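Home News Rooms Lunch rota Archive

The tablecloth question
May 21, 2025 - by Elli Kettunen

The meeting table at Florell has been wearing a red and white checked cloth, and opinion in the building is divided. Half of you feel you are on holiday. The other half keep looking for the breadsticks.
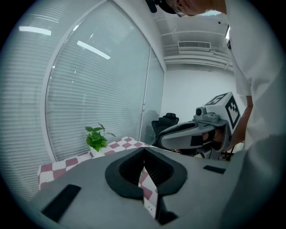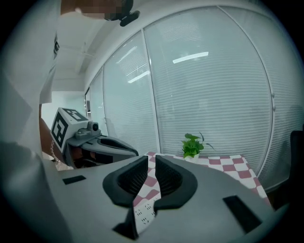

Red and white checks, one small plant in a white pot.

The plant has so far drawn no complaints, which is rare for anything on this floor. Please don't water it with leftover coffee - we lost the last one that way in November. As for the cloth, we have 2 others in the cupboard, both beige, and I am not going to pretend they are exciting. Votes to me by the end of the month.

Contact the newsletter | © Florell | Back to top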